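Robotics club update, since a few of you asked! Our team at Dulham picked lunch packing for the August showcase, and I'm on the gripper code.

2/ We've got 183 practice runs logged so far. I labeled most of them myself — my eyes hurt.

3/ Flat stuff is so much harder than I expected. Cups? Fine. Paper bags? Ugh.
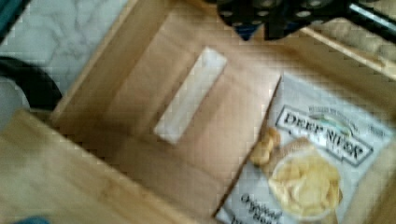
Chips and a paper bag in the bamboo tray

4/ Going for the paper bag first tomorrow. Send snacks (I may eat the Deep River ones).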